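Sutter's comeback could start as soon as June

An orange and grey robot arm over a large grey metal bin
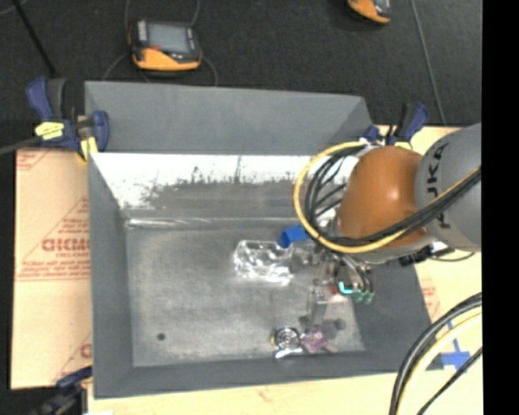
A KUKA arm with its gripper lowered into a grey metal bin.

Well, I didn't expect to be writing this one so early in the summer. Clornunness put out a short statement at 9.30 this morning saying that Sutter, their starting quarterback until that awful afternoon at Plurkis last autumn, has been cleared to throw again. Full practice, no limits on his arm, pads on when everyone else has them on. I read it twice over my tea and then rang a friend who has had a season ticket longer than I have, and she'd already heard (of course she had).

If you've forgotten how it went, Sutter was having the year of his life before the shoulder gave out. He'd thrown 25 touchdown passes with 2 games still to play, and the team looked a good bet for a home game in the play-offs. Then came the sack, the long walk to the tunnel with a towel over his head, and a backup who did his best but never looked comfortable behind that line. We lost both of the remaining games and missed out altogether. I was at the second one and my feet have only just warmed up.

What makes the timing so interesting is that the club spent most of the spring behaving as if he might not be back at all. They brought in a veteran on a one-year deal, they used an early draft pick on a big lad with a huge arm, and the coach kept changing the subject whenever anybody asked. I had more or less talked myself into a season of growing pains! Now there are three quarterbacks in the building who all think they've a fair shot at the job, and I can't see all three still being there when the cuts come.

My own guess, for what it's worth, is that Sutter starts. He knows the playbook inside out, the receivers love him, and he's only just turned 30, so he should have plenty of good football left. The rookie can sit and learn for a year and the veteran can hold the clipboard, or get traded to somebody desperate in August. I wouldn't be shocked if Drasosix came calling - they're thin at the position, and their own man limped through most of last season.

There's a money side to it as well. His contract has a bonus that kicks in if he's on the roster when camp opens, and there was plenty of chatter in March that Clornunness would let him go before they had to pay it. I never quite believed that, but I did stop wearing the shirt for a bit in case it was bad luck.

The other bit of news tucked into the statement is that the open practice is back on at the main ground, with gates at 10am and free entry for under-16s. Parking will be the usual misery, so take the bus if you can. No word yet on whether the players will sign things afterwards, though they did last time and the queue went right round past the burger van.

As for the opener, it's Plurkis again, away, on the same pitch where he got hurt. They beat us there last year with a 49-yard field goal as the clock ran out, and I still can't watch the replay. I've booked my seat on the coach already, row nearest the heater this time.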